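Nedside Tea Table: a student dataset from the Tradthorpe robotics club

README

Hello, and thank you for downloading our recordings! Nedside is the club's two-armed setup, and Tea Table is the first set of data we have felt brave enough to share with other clubs (it took us most of the school year, with a long pause in September while we rebuilt one of the wrists).

What's inside

There are 417 episodes, split over 3 tasks:

- cup_on_plate: put the cup down on the plate
- cup_off_plate: lift it off again and set it on the table
- plate_pass: slide the plate from one arm to the other

Each episode has its own folder with the video, the joint positions for both arms, and a short notes file. Please do read the notes, as our 14 student drivers all have their own style, and some of them are a good deal more patient than others.

How we recorded

Every episode was driven by hand, with one student steering both arms. We kept the table plain and moved the cup and plate to a new spot before each run. The loading script is called Hadero, and the labeling tool is Gündoğdu, which we wrote over a very rainy spring break and are still rather fond of.

A cup_on_plate episode counts as good when the cup is upright and its whole base is on the plate. It doesn't have to be in the middle, and an off-center cup like this one is fine by us.
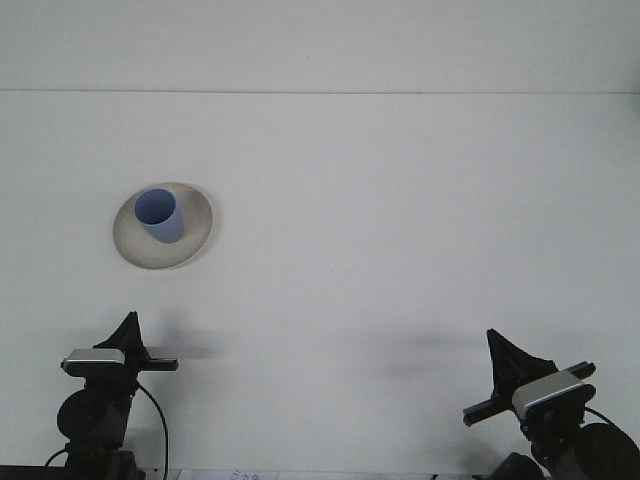
Known problems

- In a few plate_pass episodes the right wrist video lags behind the joint data.
- Episode 2125 is numbered out of order. It is a perfectly good episode, so please keep it.
- Older notes files say "saucer" where newer ones say "plate."

Using the data

Schools and clubs are welcome to use all of it for free. If you train something on it, we would love to hear how it went!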